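Keeping a Mat Where You Put It: Tape, Corners and a Wooden Tabletop
Final project report, Practical Materials elective, Nornside
Submitted by Benjie Ocampo

Introduction

When I first told my family what my project was going to be about, my aunt laughed for a good long while and then asked if there was really a whole term's worth of things to say about taping down a mat. I can report that there is, and that I had to leave some of it out! A mat gives you a surface that small things don't skate across, and it saves the wood underneath from scratches. But a mat that creeps a little every time somebody leans on it is almost worse than no mat, particularly if you have measured where everything is supposed to sit.

My question was a simple one. What is the best way to fix a dark gray mat to a light wooden tabletop with ordinary tape, so that it stays put but can still come up at the end without taking the finish with it?

Materials

I used a Flikik bench mat, which has a matte face and a rubbery back, and I compared 2 kinds of tape. One was white masking tape from Umali, the kind you tear by hand. The other was a clear packing tape by Silell that we already had in the supply drawer. I also needed a hand-held spring scale, a soft pencil, a damp cloth and a lot of patience with torn ends.

What I did

I wiped the table and let it dry completely before each try. The mat went down flat, I marked its corners lightly in pencil, and then I taped it using one of three patterns. The first was a single strip laid diagonally over each corner. The second was a cross, with one strip over another so they met right on the corner. The third was what I wrote in my notebook as "the pile," which is just what happens when you keep adding strips to a corner that has already let go once.

After each taping I hooked the scale to the middle of one side and pulled slowly along the table until the mat moved off its pencil marks. Then I left it overnight and pulled again in the morning. I kept this up for 8 weeks, finishing in February, and I got much better at tearing tape along the way (my early strips look like something chewed them).

What I found

With masking tape, the single diagonal strips let the mat shift at a pull of 400 grams. The crosses held until 700 grams, which surprised me, and I repeated that one several times to be sure I was reading the scale properly. The pile was harder to judge. Sometimes it beat the cross and sometimes it didn't, and I think it depends on whether the bottom strips are stuck to the wood or only to each other. If I could go back I would peel the old tape off first every single time.

The packing tape held very well on the first day. I stopped using it, though, when a strip pulled a faint line in the finish near the edge of the table. Mr. Ocampo senior, otherwise known as my dad, helped me rub a bit of wax into it, and you would have to know where to look.

One smaller thing that I hadn't planned on studying was cables. A loose cable crossing a table catches sleeves, and when it gets tugged it can drag on the mat as well. Taping a cable down in short pieces along its length was easier to undo later than one long strip, and it followed bends better too.

I also noticed how quickly a mat shows its life. Scuffs and pale streaks appear on the dark surface, and most of the lighter ones wiped away with the damp cloth. A few didn't, and I have grown rather fond of them.

What I would do differently

I would try a wider tape, and I would try the same patterns on a painted surface. I would also like to know whether pressing the tape down with the back of a spoon does any good. I started doing it in the middle of the project and never went back to compare, so I can't claim anything for it except that it feels very satisfying.

My recommendation for anybody setting up a table like this is masking tape, crossed at the corners, on clean dry wood, with fresh strips whenever one starts to lift.

Photographs
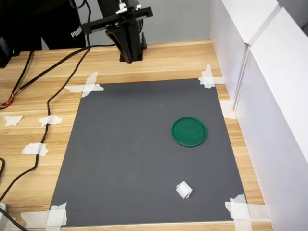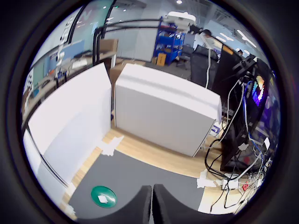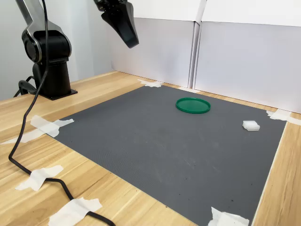
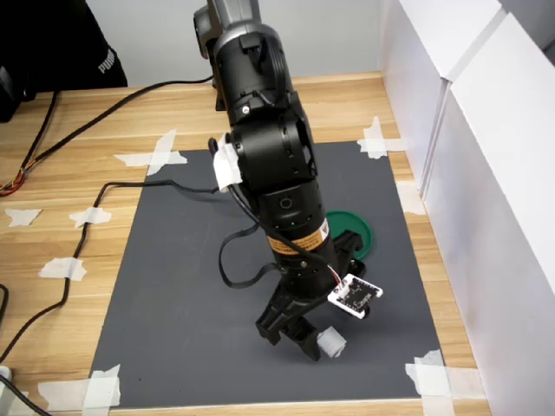
Figures 1 to 4. The gray mat held down with white tape. Crossed corners show best in Figure 1, and Figure 3 has the green lid toward the back.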